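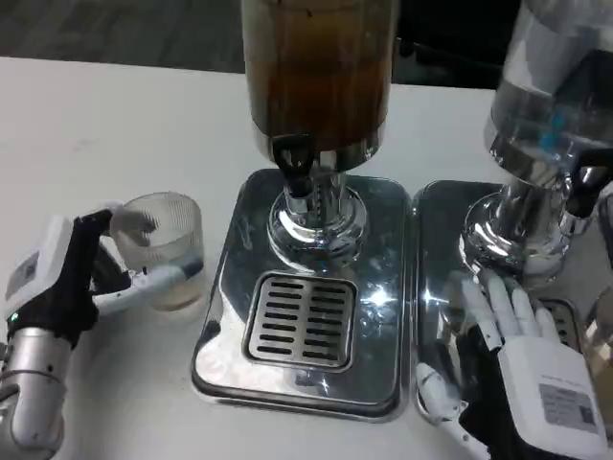

Tavness,2021年9月9日

关于我们

Pomeck是一家做饮品台的小公司。您去参加培训、年会、婚礼、社区活动,角落里总有一张桌子,上面摆着茶、水、果汁和杯子,大家排着队自己接。我们做的就是那张桌子!从饮料桶的挑选、出租、清洗,到茶怎么泡、水怎么配、杯子放在左边还是右边,全都归我们管。

说起来很小的一件事,可是我们做得很开心,而且越做越觉得里面有意思的东西多得很。

我们是怎么开始的

最早我们在Tavness的老街上开茶铺,店面窄得很,门口放一张白桌子,桌上一桶凉红茶,一桶白水,路过的人都可以接一杯。夏天的下午桶空得特别快,后来隔壁的印刷厂开员工大会,跑来问能不能把那两个桶借给他们用一天。我们说可以啊,顺便把茶也泡好送过去了。第二个月他们又来借,还带来了另外一家单位的电话。

就这样,茶铺慢慢变成了饮品台出租,再后来茶铺那边反而顾不上了。老桌子还留着,放在仓库门口,桌角磕掉了一块,我们每天在上面签送货单。

现在我们有两个地方:Tavness的工作间负责泡茶、试装和客户来访,Custar的仓库负责存放、清洗和发车。Custar那边地方大,卸货方便,水压也比这边好得多(洗桶的人都懂这有多重要)。

我们的桶

我们主力用的是不锈钢底座配透明桶身的那一种,黑色的出水扳手,底下一个亮亮的喇叭形底座,再配一个带格栅的不锈钢接水盘。仓库里一共有300套,都编了号。

为什么偏爱透明桶身呢?第一,好看!红茶的颜色透着光,放在白桌面上特别精神。第二,剩多少一眼就能看到,补茶的人不用一个个掀盖子。浓茶放久了颜色会有深有浅,这也看得见,轻轻搅一搅就好。我们试过全不锈钢的保温桶,冬天确实好用,现在也还在租,不过只要天气一暖和,大家来挑的时候手总是先指向透明的。

接水盘我们要多说两句。很多地方摆饮料桶是不放盘子的,或者垫一块毛巾,半天下来毛巾湿透了,桌布也湿透了。带格栅的盘子能把滴下来的水接住,杯子放在格栅上也稳。接水盘溅上水珠很正常,擦一把又是亮的。我们的送货箱里每套都配了超细纤维布,请放心用,用脏了扔回箱子里一起还给我们就行。

扳手的部分,我们每次回库都会拆下来洗。这是整个桶里最容易藏茶垢的地方,外面看不到,拆开一看就明白了。密封圈有一点发硬就换,不等它漏。换下来的旧圈攒了好几大罐,谁也舍不得扔,有人拿去捆电线,有人拿去垫花盆。

茶和水

我们常备的茶有三种:红茶、乌龙、大麦茶。红茶是从茶铺时代传下来的配方,热泡,放凉,不加糖,糖浆另外装小壶放在旁边。有些客户喜欢提前加好甜味,我们也做,但会劝您至少留一桶原味的,因为总有人是只喝不甜的,而且这部分人通常比您想的多。

乌龙我们喜欢冷泡,前一天晚上下茶包,第二天一早滤出来,香气会干净很多。大麦茶最受小朋友和老人家欢迎,颜色和红茶很接近,所以两桶一起上的时候一定要挂牌子!我们吃过这个亏,有一回一位客人以为接的是大麦茶,喝下去整个下午精神得不得了。

白水看着最简单,反而是消耗最大的。茶桶旁边一定要有一桶水,这是我们给每位客户的第一条建议。喝完茶想冲冲杯子的,要吃药的,单纯口渴的,都会去找那桶水。天热可以放几片柠檬或者黄瓜,放了以后请在当天喝完,不要过夜。

果汁类我们跟Tsoukalas合作,他们家的苹果汁和柑橘汁浓淡刚好,不用再兑。果汁桶我们单独管理,不和茶桶混用,洗的流程也多一道。

杯子的事

我们提供竖纹玻璃杯,也提供纸杯。能用玻璃杯的场合我们都会推荐玻璃杯,倒进去颜色好看,拿在手里有分量,竖纹又防滑。一次小型活动下来少用一大袋纸杯,收拾的时候您就知道轻松在哪里了。

当然玻璃杯要洗。我们的做法是:用过的杯子口朝下插进格子箱,不用冲,盖好,我们带回Custar洗。只有一个请求,请把杯底剩的一点饮料先倒掉,路上颠起来真的会洒得到处都是。

摆一张饮品台

经常有人问我们,自己在家或者在办公室想摆一个小饮品台,要怎么弄。来,都写在这里,随便拿去用。

桌子选结实的,表面好擦的,白色最好,哪里滴了茶马上看得见。折叠桌也可以,桶装满以后很沉,摆之前先用手压一压四个角。

桶要靠近桌子前沿放,盘子不要悬空。每个桶前面留出一只手加一个杯子的位置,两个桶可以并排挨着,盘子贴着盘子,省地方,擦起来也方便。人多的时候我们会把茶和水各放两桶,中间摆杯子,队伍自然就分成两边了。

杯子放在左手边,大多数人是左手拿杯、右手扳扳手,或者反过来,总之从一头走到另一头,不要让人回头。垃圾桶和回收箱放在走出去的那一头,稍微远一点,大家才会离开桌子再喝。

第一杯请您自己先接。听听声音,看看水流,扳手松开以后滴几滴是正常的,一直滴就把桶身往下旋紧一点。

冰块不要直接倒进茶桶里,会越喝越淡。另外放一桶冰,配一个夹子。

我们的工作间

Tavness的工作间不大,一进门就是试装台,长长一张白桌子,常年摆着几套桶。您来谈活动的时候,我们不太给您看册子,直接请您拿个杯子自己接。喜欢浓一点还是淡一点,扳手顺不顺手,接完一杯就有数了。也有不少邻居路过进来喝一杯就走,很欢迎!

里间是泡茶的地方,大锅、滤网、一整面墙的茶叶罐。靠窗有一排挂钩,挂着各种饮品名牌,有木头的,有布的,还有几块是一所小学的孩子们画的,大麦茶那块画了一头牛,我们一直没搞清楚是为什么,但是每次都有人指定要用。

到今年,我们送出去的饮品台已经超过3,000桌了。最大的一次是Custar的秋季长跑,从起点到终点一共5个补给点,天没亮就开始装车。最小的一次是一位老师退休,办公室里2个桶,一桶红茶一桶水,坐了一个下午。

清洗,我们很认真

回来的桶先倒空,拆扳手,拆底座,桶身用温水和食品级清洗剂刷一遍,再用清水冲。不锈钢底座和接水盘单独洗,擦干,格栅要抽出来,背面也刷。透明桶身绝对不用钢丝球,一道划痕就毁了。全部晾干以后才装箱,箱子里贴一张小条,写着编号和日期。

水渍是我们的老对头。亮面不锈钢留了指印和水点特别显眼,所以装箱前我们还会用干布再抛一遍。到了现场难免又沾上,那就再擦,布就在箱子里。

怎么预订

请告诉我们四件事:哪一天,在哪里,多少人,想喝什么。剩下的我们来配。人数拿不准也没有关系,给个大概就好,我们会多备一桶水。

Tavness和Custar两地都可以送,也可以自己来取。自取的话请带一辆后备箱能放平的车,桶身要立着运,我们会帮您绑好。

11月通常是我们最忙的时候,年会和校庆都挤在一起,保温桶会先订完,想用的朋友请早一点来说一声。

如果只是想了解一下,或者家里有个老饮料桶漏水不知道怎么修,也欢迎拿过来。密封圈我们有很多尺寸,茶也总是有的。

Pomeck
工作间:Tavness老街
仓库:Custar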